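Skorside Hand-Guide Kit for two-arm robots
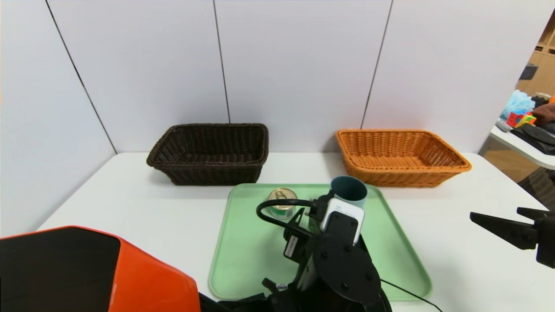 Bastian Buschmann writes that his line staff picked up hand guiding faster than the remote, and that he now keeps the remote for small items such as cans and cups.

The kit covers both ways of showing a task. Move the arms by hand, or drive them from the Sernari remote station. Each run is saved and can be replayed at lower speed.

In the box: 2 wrist handles, remote station, 10 ft cable, mounting bolts.
Recording time: 81 minutes
Part no. 677
Grippers sold separately.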